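Left gripper dropping out during sweeping sessions

jevari_bench
Hello all, and sorry in advance for the length. We've been recording dustpan and brush work with the Kullham hand grippers, one on each hand, and the left one has started losing tracking partway through. We did 200 takes and 24 of them have a hole in the left-hand data, always when the wrist turns to bring the pan round. The right hand is fine, bless it. I'd swapped the marker plate before asking, which made no difference at all.

Two from the sweeping table, so you know the setup:

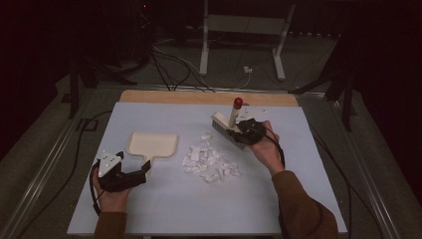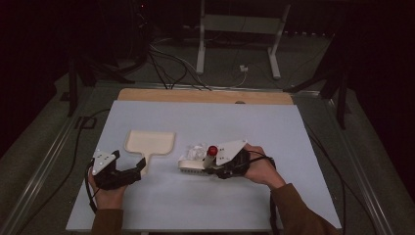
Replies

ostermann_fan
Lovely tidy job, that! My money is on the cable. Ours pulled at the connector whenever the elbow came in, and we chased the cameras for a fortnight before anyone thought to wiggle it. Tape a bit of slack to the forearm and try again.

Timo Steinbach
I'd disagree, kindly. A bad cable would drop the jaw reading as well. If only the position goes, it's the plate tipping away from the cameras — error 304 in the log would settle it.

jevari_bench
Just been through the log with a cup of tea. No 304 anywhere, and the jaw reading goes at the very same moment.

ostermann_fan
Cable, then!

Timo Steinbach
Fair enough, though I'd still check the plate. And please bin those 24 takes, don't patch them. We filled gaps once and the arm swung its brush straight into the table on playback.

jevari_bench
Ouch. Binned. New cable is ordered, and I'll report back in February.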